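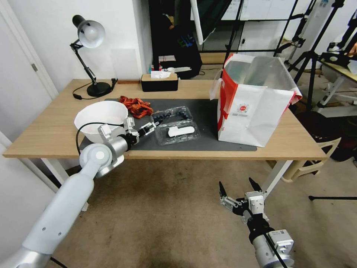

Unit 4: Workstation Layout and Reach

Course notes, Introduction to Workplace Ergonomics
Instructor: Janaka Sikder
Revised 2020-02-21

4.1 Scope

Unit 3 covered seated posture and chair adjustment. Unit 4 deals with the work surface itself: its height, its depth, and where objects are placed on it. Standing workstations are treated only where they differ from seated ones. Display screens are left for Unit 5, apart from a short note in 4.6.

Students should have the body dimension tables from Unit 2 at hand. Several of the problems at the end need them.

4.2 Terms

Work surface height. The vertical distance from the floor to the top of the desk or bench, including any mat or pad that is permanently in place.

Working height. The vertical distance from the floor to the hands while the task is being done. Working height and work surface height are equal only when the hands rest on the surface. For a worker filling a tall container, working height may be well above the surface.

Neutral reach zone. The area a seated worker can cover with the upper arm hanging close to the body and the forearm sweeping from the elbow. Some texts call this the normal work area.

Maximum reach zone. The area covered with the arm extended from the shoulder and the trunk still against the backrest.

Extended zone. Anything beyond maximum reach. The worker must lean, twist, or stand to get to it.

Clearance. Free space under the surface for the thighs, knees, and feet. Drawers, crossbars, and cable trays all reduce it.

4.3 Setting the height of the surface

Start from the elbow. With the worker seated, the feet supported, and the shoulders relaxed, measure elbow height above the floor. Do this after the chair has been set. A chair adjusted to suit a desk that is too high gives a false elbow height, and the error carries through every later step.

For light assembly, sorting, and most office work, the working height should be at elbow height or slightly below it. For precise work with small parts, raise the working height above the elbow and provide forearm support. For work that calls for downward force, lower it.

Next, subtract the height of the object being worked on. A common mistake is to set the surface for the bare desk and then place a fixture on it. In the Evgate exercise (problem 3), the bench had been set correctly on paper, but the jig raised the hands to mid-chest, and the workers made up the difference by lifting their shoulders.

Check clearance last. If the surface has been lowered for a downward-force task, the thighs may no longer fit. The usual remedies, in order of preference:

a. Remove drawers or trays from under the seat position.
b. Use a thinner top.
c. Change the task to a standing one.

Lowering the chair is not on this list. It changes elbow height and the whole procedure has to be repeated.

4.4 Fixed-height surfaces

Many sites have fixed desks and will not replace them. The procedure then runs in reverse. Set the chair so that the elbow matches the working height, then support the feet with a footrest if they no longer reach the floor. A footrest should be wide enough for both feet and should not slide. A bar or ring on the chair is acceptable for short periods only.

A tall worker at a low fixed desk is the harder case. The surface can be raised on blocks or leg extensions, but the load rating has to be checked with the supplier, and the leveling of all four legs has to be checked again after a week of use. Stacking loose material under the legs is not acceptable at any height.

4.5 Placing objects within reach

Placement is governed by three quantities: how often an object is used, how heavy it is, and how long it is held. Frequency is given the most weight in this course.

Rule 1. Objects used many times an hour belong in the neutral reach zone.

Rule 2. Objects used a few times an hour may sit in the maximum reach zone if they can be lifted easily with one hand.

Rule 3. Nothing used during the normal work cycle belongs in the extended zone.

Rule 4. Heavy objects are moved in toward the body regardless of frequency. The load on the shoulder rises with the horizontal distance of the object, so a moderate weight at full reach can be worse than a larger one held close.

Rule 5. Objects used together are placed together, and on the side of the hand that uses them. Crossing the midline is acceptable for occasional movements.

Rules 1 and 4 can conflict with the space available. When they do, reduce the number of objects on the surface before moving any of them outward. Most desks surveyed by past classes held items that played no part in the task.

Recording placement. Draw the surface in plan view, to scale, with the worker's position marked at the front edge. Draw the two arcs for neutral and maximum reach on each side. Mark each object with a letter and list the letters in a table with the number of uses per observation period. The observation period for this course is 60 minutes. A shorter period misses items that are used rarely but awkwardly.

Worked case. The Barua packing station was observed for one period. The tape dispenser was used most and sat at the far right corner, in the extended zone. The packing slips were used once for each carton and sat in the neutral zone on the left. The operator was right-handed and picked up the slips with the left hand without difficulty. Total hand movements recorded for the period came to 773. After the dispenser was moved inside the right neutral arc, the forward lean seen at each use was no longer present on the second recording. The slips were left where they were.

Note that the second recording was made on the same operator and the same product. It does not show what would happen with a left-handed operator, and the report should say so.

4.6 Surface finish, mats, and edges

Glare. A glossy top reflects overhead lighting into the eyes. A matte finish is preferred. If the top cannot be changed, a matte desk mat over the main working area is adequate.

Contrast. Parts should stand out from the surface they lie on. Dark parts on a dark mat are slow to find and cause the worker to bend the neck forward. When parts vary in color, a mid-tone surface is a workable compromise.

Edges. A square front edge presses on the forearm. Look for a rounded or sloped edge, or add edging. A mat that stops short of the front edge does nothing for this problem.

Friction. A mat with a high-friction surface keeps light parts from sliding but makes it harder to move cartons across the desk. Decide which matters for the task before ordering.

Displays. Where a display shares the surface, place it after the hand work has been laid out. Viewing distance is covered in Unit 5.

4.7 Standing workstations

The elbow rule still applies, with elbow height measured in the shoes worn at work. Differences from the seated case:

Reach zones are slightly larger because the trunk is free to move, but layouts should be drawn with the seated arcs. The extra reach comes from leaning and should not be used up in the design.

Toe clearance is needed at the base. Without it the worker stands farther back and every distance on the plan is wrong.

Anti-fatigue mats add to standing height. Measure with the worker on the mat.

A sit-stand surface should be evaluated at both heights. Cables must be long enough for the upper position and must not hang into the knee space in the lower one.

4.8 Problems

1. Using the Unit 2 tables, find a fixed working height for light assembly that suits the widest share of the adult group with an adjustable chair and a footrest. State which workers are left out.

2. The Rukard mail desk has a total of 2196 pick movements per shift, split between two trays. One tray is in the neutral zone and one is in the maximum reach zone. The far tray takes one third of the picks. Calculate the number of far picks per shift and state whether Rule 2 is met. List any further information you would need.

3. For the Evgate bench, the jig height is given on the data sheet. Find the correct surface height for the listed operator and check thigh clearance. If clearance fails, work through the remedies in 4.3 in order.

4. Enbridge Street Library plans to use one returns counter for both seated and standing staff. Draw the plan view and propose a single surface height or argue for two.

5. Record your own desk for one full observation period. Submit the plan, the table, and no more than one page of text. Identify every object that was not used.

Problems 1 to 3 are to be done alone. Problems 4 and 5 may be discussed in section, but the drawings must be your own. The problem set counts for 15 percent of the course grade. Drawings without a scale will be returned unmarked.

Reading for Unit 5: the handout on viewing angle and the first half of the lighting chapter in the course packet.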